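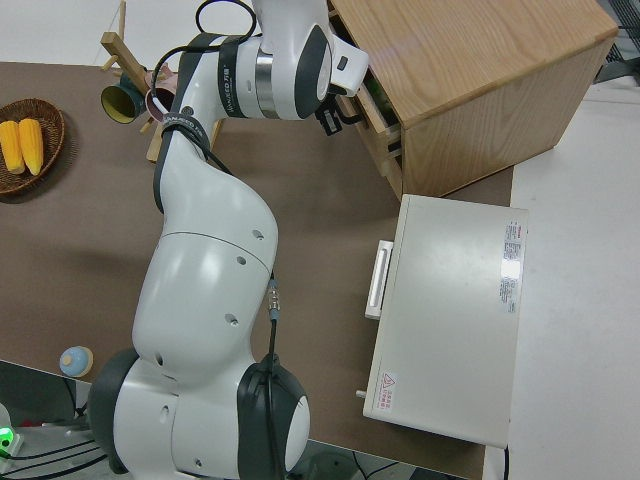 Ticket 372: small wooden cabinet, drawer won't stay shut

Product: Brernuma tabletop cabinet, oak-colored top
Opened: Sep 24, 2019
Status: open

The drawer creeps out after I push it in. It stops with a narrow gap showing, and you can see a bit of green from whatever is stored in there. Support's first answer was that the table must be sloping. I doubt it. The white appliance on the same table has never moved, and neither has the basket.

What I've tried so far:

1. Put a level on the tabletop. Fine both ways.
2. Took everything out of the drawer and shut it. Left it 15 minutes. Open again by a finger's width.
3. Rubbed candle wax on the runners, as the Gradmont help page says to. If anything it slides out easier now. I'm not sure who tested that advice.
4. Turned the cabinet to face the other way. Same gap, so I'd like the slope idea dropped.

Support then asked if the rest of the set has problems, I suppose so they can blame the room. The dish rack holds its three plates upright with no trouble. The grid-print fabric box with the light wood panel keeps its shape. The corn sits on its wicker plate and stays there. It's the drawer.
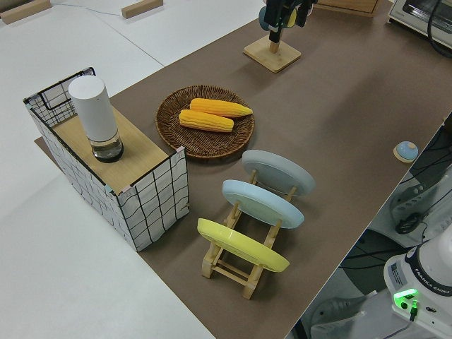

Fouad Ait Brahim: Before we send a part, please pull the drawer all the way out and check the back edge of the runner. On some cabinets the little stop was glued in too far forward, and the drawer hits it and bounces back. Wax would make that worse.

Pulled it out. There is a stop, and it does look too far forward to me, but I have no drawing to compare it with. Please send one before I start prying at glue. Leaving this open.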